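3.2 Dimensionnement du poste et plan d'acquisition

Le choix du matériel a été arrêté après une phase de simulation, menée avant toute commande ferme. L'enveloppe allouée au projet Pondness couvre un bras, un préhenseur, la table et les outillages de fixation ; elle exclut le temps de personnel et l'adaptation électrique du local. Les offres des intégrateurs Menero et Reisinger ont été comparées à périmètre identique, le poste « préhenseur » étant isolé du reste afin de pouvoir être reporté sur l'exercice suivant.

Trois critères ont été retenus pour ce poste : l'ouverture utile entre les doigts, l'encombrement du carter à l'approche du plateau et le coût de remplacement des doigts. Le troisième a été ajouté à la demande de S. Imai. Dans l'offre Reisinger, les doigts ne sont vendus que par paire montée, avec retour en atelier - clause qui pèse peu à l'achat et beaucoup sur la durée d'exploitation. Menero les fournit comme consommables, sur catalogue.

La figure 4 montre l'environnement simulé employé pour l'étude d'approche, avec un préhenseur à deux doigts parallèles en position ouverte au-dessus du plateau.

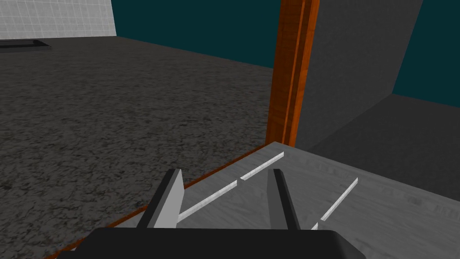 Figure 4. Vue de simulation : préhenseur ouvert, plateau gris clair à chant orange et bandes blanches minces disposées en diagonale.

Le modèle a été exécuté sur 2428 configurations d'approche, tirées uniformément dans le volume accessible. Les configurations pour lesquelles le carter entrait en contact avec le plateau ou avec un élément vertical du mobilier ont été rejetées. L'analyse des rejets a conduit à écarter 11 variantes de montage du bras, toutes caractérisées par une embase trop proche du bord de la table. Aucune d'elles ne figurait dans l'offre Menero ; deux étaient proposées en option par Reisinger.

Le budget a ensuite été réparti en deux tranches. La première comprend le bras, son contrôleur et la table. La seconde, engagée en décembre, porte sur le préhenseur et un jeu de doigts de rechange, pour lequel une provision de 2000 euros a été inscrite. Le délai de livraison contractuel de la seconde tranche est de 30 jours. C. Miyazaki a vérifié la compatibilité mécanique de la bride avec les deux références concurrentes, de sorte que le report n'engage pas le choix du fournisseur dès la première commande.

Deux réserves subsistent. Le modèle de contact néglige la déformation des doigts, et les coefficients de frottement sont ceux du simulateur, sans recalage expérimental. L'effet sur le choix du bras est jugé faible ; il peut être sensible sur celui des doigts - raison pour laquelle la provision n'a pas été réduite lors de l'arbitrage. Le recalage sera effectué sur le site de Prosberg, une fois la table installée, selon le protocole de la section 4.1.

Contact : secrétariat du projet Pondness, Prosberg | © Les auteurs, tous droits réservés | Haut de page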